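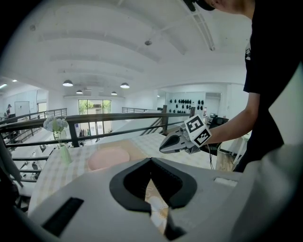 Tuesday, January 16, 2018

The petition has gone in! I carried it up the steps of the Vulden council offices this morning in a carrier bag inside another carrier bag, because it was tipping down, and a very nice woman on the front desk stamped the top sheet and gave me a receipt. I have never been so pleased with a receipt in my life. It's on the fridge.

If you're new, the short version is that the chapel at Nusari House, our hospice, is due to be locked overnight from April. At the moment you can walk in at any hour. Under the new plan it would shut when the day reception shuts, and anyone who wanted it after that would have to ring a bell and wait for somebody to come down with a key. The building belongs to the council and is leased to the hospice, so the decision on doors and alarms sits with the council's property people, and that's why the petition went to them and not to Nusari House itself (several of you asked).

I wrote in the autumn about why I care, so I'll keep it brief. When my mum was there I used to go down to the chapel in the small hours. I'm a churchgoer, she wasn't especially, and neither of those things seemed to matter much in there. There's a lamp that stays on, a row of chairs with the stuffing going, and a book where people write things. I read a lot of that book. Much of it was plainly written at night. You can tell from the handwriting, and some people put the time down, which I found oddly comforting – ten past three, quarter to five, somebody else's turn to be awake.

I would like that door to stay open. That was the whole of my plan when I started.

**What I got wrong at first**

Lots. My first version of the wording ran to a page and a half. It had a paragraph on the history of hospices, a bit of Psalm 139 and a sentence that began "Notwithstanding the above". I printed it, took it to Cakis, which is the café on the corner of our road, and asked if I could leave it on the counter. They said yes, and in a week it collected two signatures, one of which was mine.

So I cut it down. The version that went in says: "We ask the council to keep the chapel at Nusari House open to patients, families and staff at all hours of the day and night." One sentence! A person can read it while their coffee is being made. I kept the psalm for myself.

The other mistake was the address column. I'd asked for a full postal address and people didn't like it, and fair enough, I don't want my address lying about on a café counter either. The council's own rules only want a name, a signature and a postcode, and had I read them properly before I got the printer out I'd have saved a lot of paper. Do read the rules. Ours are on the council website under "Have your say", then "Other ways to have your say", then a PDF. They also say that every sheet has to carry the full wording at the top, not only the first one. I very nearly came unstuck on that.

**Where people signed**

My own church first, after the ten o'clock service, on the table with the parish magazines. I was a bit nervous about this. We have a noticeboard that already groans with appeals and I thought people might be petitioned out. They weren't at all. They queued, and then they told me things. I'd reckoned on a quick signature and a cheerio, and I was there until they wanted to lock up.

Then the Methodists, who gave me tea, and the mosque on Bühler Street, where I was invited to come after Friday prayers and was given rather more than tea. I'd worried that the word "chapel" would put people off there. One man told me he had prayed in that room every night for a month when his father was a patient, with his coat for a mat, and that he knew exactly which corner faced the right way. He took two blank sheets home with him and they came back full.

I went to the humanist group as well. I'd gone in with a little speech ready about how it's a quiet room for everyone, and I didn't need it. They had one good question, which was whether I'd mind if the petition said "chapel and quiet room". I thought about it on the bus and decided I wouldn't have minded in the least, but by then half the sheets were signed and you can't change the wording halfway through. I've put it in the covering letter instead, with their blessing, if that's the word.

Cakis came good in the end too. Once the sheet had its one short sentence on it, it filled up so fast that they rang me for more.

In all I handed in 29 sheets, with room for 15 names on each. Some have gaps and one has a large ring on it from a mug, and I haven't added them up. The council does that, they have somebody who checks the postcodes, and I'd sooner hear it from them.

**Saying it out loud**

I am not a natural doorstep person. I'm the one who hides behind the sofa when a clipboard comes up the path. So it has been a real surprise to find how much I've loved this. Most people are kind. The ones who say no are mostly kind as well. One lady at the Methodists said she couldn't sign, as she'd worked nights in a hospital and thought an unlocked room on the ground floor was asking for trouble, and we had such a good talk about it that I went home and rewrote the covering letter.

It's a proper concern and I don't want to wave it away. There are night staff to think of. The council's paper talks about the alarm system, which is old, and says the chapel door is on the same circuit as the front entrance, so they either both lock or neither does. I don't know the first thing about alarms. But the letter now asks whether the inner door, the one from the ward corridor, could be left open while the outside one is locked. Families who are staying overnight are inside already! Nobody needs to come in from the car park at three in the morning to use it. I'm quite proud of that idea, although it came out of her objection and none of it is mine really.

I've also been asked, by a reader who I think meant it kindly, whether a Christian ought to be spending her energy on a door when there's so much else. I've turned that over a good deal. All I can say is that it was the door in front of me. I pray about the big things and I sign other people's petitions about them, and this one happened to be something I could carry in a bag on the bus.

**At home**

The kitchen has been given over to sheets, envelopes and my good stapler since before Christmas, and it's lovely to get a bit of order back. Epiphany went by with hardly a nod, I'm ashamed to say. I do like the weeks after it, though, when the carols have stopped and the church is still wearing white and gold for a little while and then goes back to green without any fuss. I'm reading Luke straight through, a chapter each night, and I've got as far as the friend who comes knocking at midnight asking for bread, which made me laugh out loud in the circumstances.
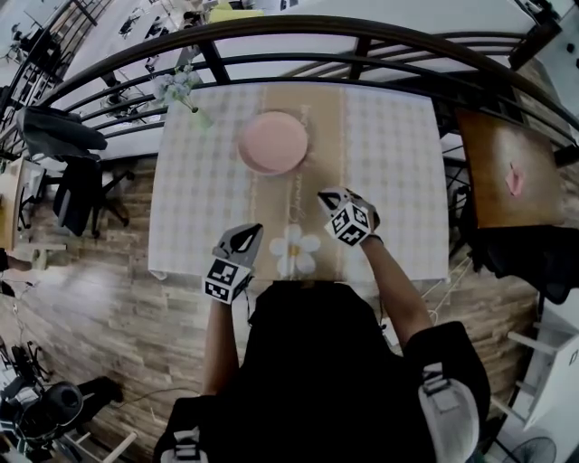
*Pink plate, beige runner and a white daisy with a yellow middle.*

**What happens next**

The petition goes to the property meeting, and I've been told I may speak to it for up to five minutes. Five minutes is ages. I've timed myself in front of the bathroom mirror and I run out of things to say after three, so I might read a few lines from the chapel book if the hospice is happy with that. I've written to ask. I wouldn't use anything with a name in it or anything that could be traced to a family. There's one entry that just says "Thank you for the lamp" and I'd be content with that one alone.

The meeting is open to the public. You don't have to say anything if you come, you only have to sit there, and there are seats for about 40 in the gallery. The 5 bus stops right outside. I'm told councillors do notice when the chairs are full, so if you signed and you're free, please do think about it. I'll put the date up here the moment I have it in writing. They've moved it once already.

If you didn't get to sign, you can still write. A letter or an email of your own counts separately from the petition, and the woman at the desk told me that a short one in your own words gets read more closely than a long one copied from somebody else's. So I'm not going to give you a template, tempting as it is. Say whether you've used the room, or would want it there. Put your postcode on. Address it to the property team at the Vulden council offices and mention Nusari House in the first line so it reaches the right tray.

And if you pray, please pray for the people who are in there tonight, and the ones sitting up with them, and for the night staff, who I suspect have more opinions on that alarm than the rest of us put together.

I owe replies to quite a few of you from the last post. I'll get to them this week, once I've found the table again and bought some more ink.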